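**Household chore trials at Camon enter second phase**

The Camon test kitchen in Tollosmont has begun the second phase of its study on whether machines can take over routine household chores.
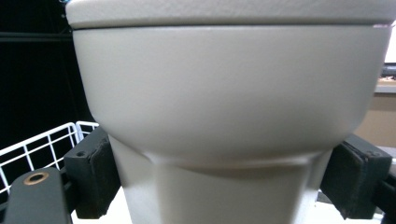

*A gripper holds a lidded, cup-shaped item by its stem during work at Camon. A white wire rack stands behind.*

The first phase, completed in July, covered 17 everyday tasks, among them clearing a counter, stacking dishes and returning items to a shelf. Each task was attempted 100 times. According to the project office, simple lifting and placing gave steady results, while tasks involving lids, narrow bases or crowded racks remained well behind what a person can do.

"A household does not present the same object in the same place twice," said Eusebio Tejada, who directs the study. "We are reporting progress, and we are also reporting that the machines are slow. Both findings will be published."

The second phase will raise the number of attempts to 200 for each task and will add a set of shop-floor chores prepared with Skandton, a supplier of store fixtures. These include restocking low shelves and sorting returned goods — work that staff at the Villalobos store now do by hand before opening.

Camon stated that it has no plans to offer a product at this stage. A summary of the first-phase results is available from the project office on request, and the full task list will be released when the second phase closes.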